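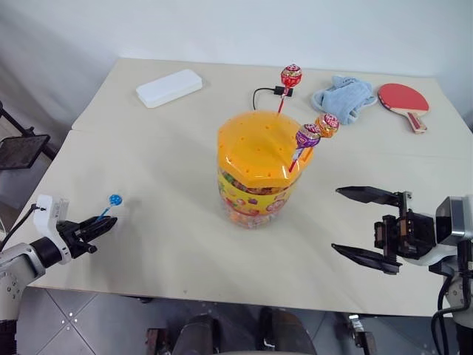
Plonano Forum for Public Counter Administrators
Board: Front Office Policy
Thread: Candy at service counters – retain, restrict or discontinue?
Started July 12, 2026

rolutden_permits wrote:

The Rolutden permit office is revising its counter standards, and one paragraph has produced more correspondence than the rest of the draft combined. It concerns candy offered to the public at the service windows. The present text reads: "Offices may provide individually wrapped candy at their discretion." Staff have asked whether that sentence is sufficient, whether it should be narrowed, or whether the practice should end.

I would be grateful to hear what other offices have in writing. I am less interested in personal views on sugar than in wording that has survived contact with the public. For context, we have four windows, a waiting area with 30 seats, and a steady number of parents who bring young children along to appointments.

tukero_clerks wrote:

Tukero has permitted candy at the counter for many years. Our written standard is short. Items must be individually wrapped by the manufacturer. The original label must remain available so that a visitor may read the ingredients. Nothing homemade may be offered, including at holidays. The container is kept on the staff side of the counter and offered on request.

The last provision was added after we received complaints from parents. An open container at the height of a small child is an invitation, and the parent is then obliged to refuse in front of a line of strangers. Moving it back resolved most of that. We have had very few complaints under the present rule.

harborview_intake wrote:

I must respectfully disagree with the premise. Our office discontinued the practice entirely and I would recommend the same course. A public counter exists to process applications. When we offered candy, staff were asked about allergens they were not trained to discuss, wrappers were left in the brochure racks, and lollipop sticks were found in the document return slot on more than one occasion. The slot required a service call.

We spent $598 on candy in the final year of the practice. That amount now pays for replacement pens and a second clipboard set, both of which the public uses.

tukero_clerks wrote:

The sticks are a fair point. We do not allow lollipops at the window for that reason, although one of our branch locations does and has not reported difficulty. I would note that an applicant who has waited a long time for a records search is often in poor spirits, and a small courtesy has some value even if it does not appear in a budget table.
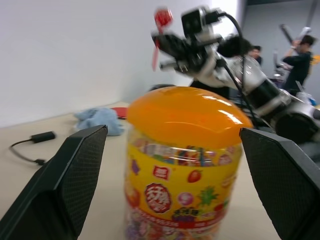
How long may an opened container of wrapped candy be kept at a counter?

Tukero allows 30 days from opening, after which the remainder is discarded, and the manufacturer's date governs if it falls sooner.

The opening date is written on a strip of tape on the underside. It takes a moment and it has ended a recurring argument between the morning and afternoon shifts as to whose candy it was and how old.

countywide_benefits wrote:

May I ask whether anyone has dealt with the funding question? Our finance office takes the position that food for the public is not an allowable expense without a stated purpose. Staff had been buying it themselves, and that created its own problem: some windows were generous and others offered nothing, and applicants began choosing their line accordingly. I am told that one gentleman let three people pass him.

rolutden_permits wrote:

We have the same difficulty. Our draft would place the expense under "waiting area supplies," together with tissues and paper cups, with a ceiling of $415 a year for the whole office. The auditor has not objected to date, but has asked for a sentence explaining the purpose. The present attempt is: "to provide modest hospitality to persons waiting for service." Suggestions are welcome.

harborview_intake wrote:

With respect, "modest hospitality" is precisely the type of phrase that expands. Within a few years you will be asked to supply coffee. Our office was asked for coffee.

vitola_branch wrote:

I write from the Vītola Street branch, which falls somewhere between the two positions above. We removed candy from the counter and kept it in the children's corner, where it is available only when a parent asks. The corner also has paper, crayons and a low table. In our experience the crayons do more to keep a child occupied, and they outlast any candy. Ours were purchased in bulk and we are still using the first case.

I would caution against soft or chewy items in particular. We had a carpet cleaned at a cost of $483, and the invoice described the cause in terms I would prefer not to repeat here.

countywide_benefits wrote:

That is helpful. We have been considering stickers as a substitute. The concern raised by our facilities staff is that stickers are then applied to the chairs.

vitola_branch wrote:

They will be applied to the chairs. Ours come off with warm water and a plastic scraper, provided it is done the same day.

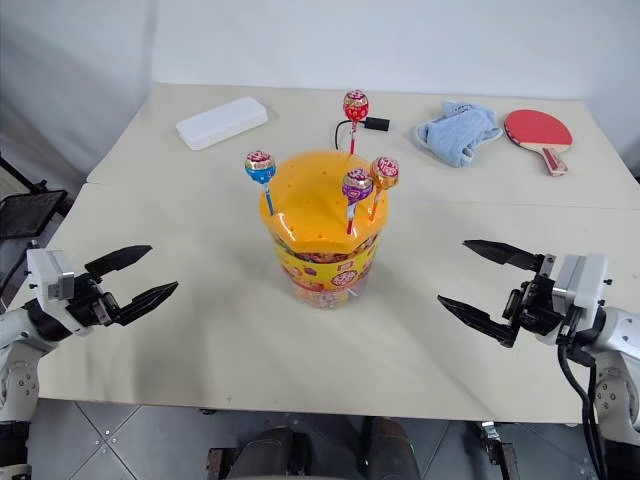

Who should answer when a visitor asks about allergens?

The staff member should hand over the original packaging for the visitor to read and should offer no opinion on the contents.

We adopted that rule after an employee, with good intentions, assured a parent that a product "should be fine." No harm resulted, but our legal office was firm that such a statement must not be made at the window. It follows that candy poured into a bowl, with the packaging thrown away, is not permitted in our branch. I see the Tukero standard arrives at the same place.

harborview_intake wrote:

I can support that provision. If an office is determined to continue, retaining the package is the minimum. I would add that sugar-free varieties should be avoided or clearly identified, as some sweeteners disagree with some people and others keep pets at home who should not have them. A child may carry a piece away in a pocket.

rolutden_permits wrote:

I thank everyone for the replies. The pet question had not occurred to us. The revised paragraph now reads as follows:

"Offices may offer candy that is individually wrapped by the manufacturer. It shall be kept on the staff side of the counter and offered on request, and to a child only with the agreement of the accompanying adult. The original packaging shall be retained and shown on request. Chewy items and lollipops shall not be offered at service windows."

The ceiling of $415 stands, pending the auditor.

tukero_clerks wrote:

I would strike "lollipops" and leave it to each office. Our branch will object if it sees this adopted as model language.

harborview_intake wrote:

I would keep it. I can forward the repair invoice for the document slot if it would assist the auditor.

rolutden_permits wrote:

Please do. The front office inbox is the correct address.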